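Okay, budget thread. A few of you asked how a small skills lab like ours ends up buying instruments for a surgical robot, and I've had two coffees and a spreadsheet open since 5, so settle in.

For the new folks: I look after equipment planning for the training lab in Sutedville. We have one research arm setup, a cupboard of instruments, and a frankly ridiculous number of suture pads. I don't operate on anybody. I order things and then I chase the things I ordered.

First lesson, and it cost me most of my first year: the arm is the bit everyone wants to talk about, and it's the easy bit. It's one line. Somebody senior signs it, there's a cake, done. The instruments and the pads are what come out of MY budget, month after month, and no one ever bakes for those.

Instruments have a use count. You can baby them all you like, but the cables inside stretch and the jaws start to feel mushy, and then the trainees complain that the robot is "drifting" when really it's a tired wrist. We log every session now. Paper sheet on a clipboard, because the tablet kept going flat.

The log is how I found out we'd been planning for the wrong thing. I had us down for scissors and needle drivers in equal numbers. Went through the whole year's sheets in January and we'd recorded 1301 sessions, and the needle drivers and graspers were doing nearly all of it. The scissors were basically on holiday.

So the new plan shifts the money. Fewer scissors, more things that hold stuff. Groundbreaking, I know. Took me a whole weekend and a family-size bag of ketchup chips.

Somebody asked about pads, so let's do pads. Oh, I have opinions about pads.

We've tried two suppliers. Vondgate sells a nice firm one that takes a stitch well but costs more than I like to say out loud. Hou is softer and cheaper, and tears if you pull up on the thread too hard (which every beginner does, every single time, it's practically a rite of passage).

For a while I bought only the cheap ones and felt very clever. Then I worked out how many we were binning after a single go, and the savings had pretty much evaporated. Now it's the soft ones for the first couple of weeks and the firm ones once people have calmed down a bit.

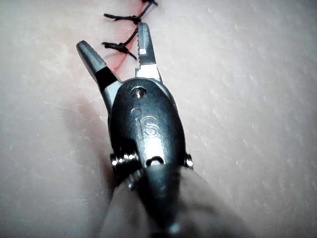

Also, you can get far more out of one pad than the catalogue suggests. Use both sides. Start at one end and work along, leave a decent gap between cuts, and write the date on the back in marker. I used to find pads with one lonely stitch in the middle and the rest untouched, and it made me want to lie down on the floor.

Thread! Everyone forgets thread. The first budget I ever put in had a robot arm, a service contract, a trolley with lockable wheels and zero dollars for thread. We borrowed from the nursing program for a month and I'm still paying that favour back in printer toner.

Someone in the replies wants to know if you can use expired thread for practice. We do, and we're grateful for it. Keep it in a separate bin with a big loud label, keep that bin well away from anything clinical, and check your own site's rules before you go asking around.

Now, service contracts. Read the part about travel. Our nearest technician is based in Kikville, and the first quote I got had the visit in it but not the drive. The drive was its own line on page 16. I read page 16 of everything now.

Ask what happens when something breaks in the middle of a course, too. Do they send a loaner? Who pays the courier? Is it business days or regular days? I got three different answers from three people at one company, so get it in an email, not over the phone.

Okay, somebody's asked THE question: "should we buy refurbished?"

For the arm, maybe, if it comes with a service history and someone who'll still stock parts for it. For instruments, I'd want to know how many uses are left on each one, in writing. We bought a box of used graspers once. Half were lovely. The other half went straight into what I call the petting zoo, which is the tray we pass around on tour days so people can fiddle with the jaws and see how tiny the teeth are.

(The petting zoo is the most popular thing we own, by the way. Cost per smile is unbeatable. I can't put that in the spreadsheet, I've tried.)

Things I now budget for that weren't on anybody's list when I started, in no order at all:

Replacement drapes for the arm, even for dry practice, because dust gets everywhere.

A decent lamp. Overhead lights throw the instrument's shadow right across the stitching, and people end up craning their necks and blaming the camera.

Something to hold the pad still. We went through clamps, tape and one very sad attempt with Velcro before ordering proper holders.

Shipping. Just, shipping. Whatever you've put down for shipping, go back and have another look at it.

Training time for whoever sets the thing up in the morning. That's a real cost, and it's usually hidden in somebody's unpaid lunch hour. Put it in the plan with a number beside it so it has to be argued about.

Yes, I've been told to "leave some room for contingencies." I put in 5 percent last year and it was gone by spring. One dropped instrument. ONE. It made the smallest little tink on the floor and I felt it in my soul.

On how many instruments to keep on hand: my rule is 2 spares of whatever gets used most, sitting in the cupboard, still sealed. Not one. With one, you open it on a bad morning and then you spend the next six weeks praying while the order comes through.

For those asking about software and recording add-ons, we put that off a year and I don't regret it. The vendor demo was gorgeous. But we had no storage for the files and no one with time to watch any of it back, and I couldn't see buying the fancy thing while we were rationing pads.

It's back on the list for next time, with the storage costed properly. We'll see. My boss's favour tends to swing toward anything with a dashboard.

Oh, and timing! Put your instrument order in before the fiscal year rolls over, if your finance folks will let you. Everybody orders in the same few weeks and the lead times go silly. I did mine early this time and got a very suspicious phone call from purchasing asking if I was feeling all right.

A couple of people have asked for the spreadsheet. It's a mess, it has a tab called "NO" and another called "NO 2", but I'll strip out our prices and put a clean copy up once I've sorted the formulas. Give me a bit.

And to the person who asked whether it would be cheaper to have everyone practise by hand on the kitchen counter — yes, massively, and we make them do that first! The pads are the same, the thread is the same, and they turn up to the robot already knowing what a decent knot feels like. Saves us a pile of instrument uses.

Right, the courier's at the loading dock with what had better be my pad holders. Pop any other questions underneath and I'll get to them tonight after supper.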